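Learning to like the slow bus

April 18, 2026

When I moved to Firnden in December, I decided to live without a car. My office is in Tadholm, and between the two places there is only bus 105. It goes through Drollwood, it stops at every corner, and in the first weeks I was angry with it each morning.

In my country we took the train and we complained about the train. I had no habit of buses. I did not know that you must pull the cord before your stop, and 2 times I was carried to the end of the line, too shy to say something to the driver.

Now I have a monthly pass and a seat I prefer, on the left side behind the back door. I read there. Since winter I have finished a novel of 1,000 pages, which I had owned for many years and never opened. In the evening I come home less tired than when I was driving, and I start to cook almost at once.

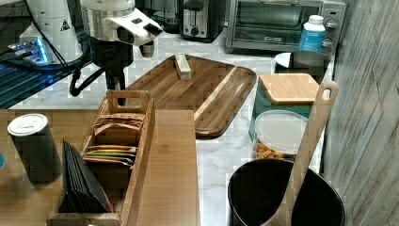

One reader, writing under my last post, asked whether I would still say this after a summer without air conditioning, because on her line the windows do not open. I can't answer yet. On the 105 the small upper windows open, but you need a strong arm, and people do not always agree about the wind. I will write again when it is hot.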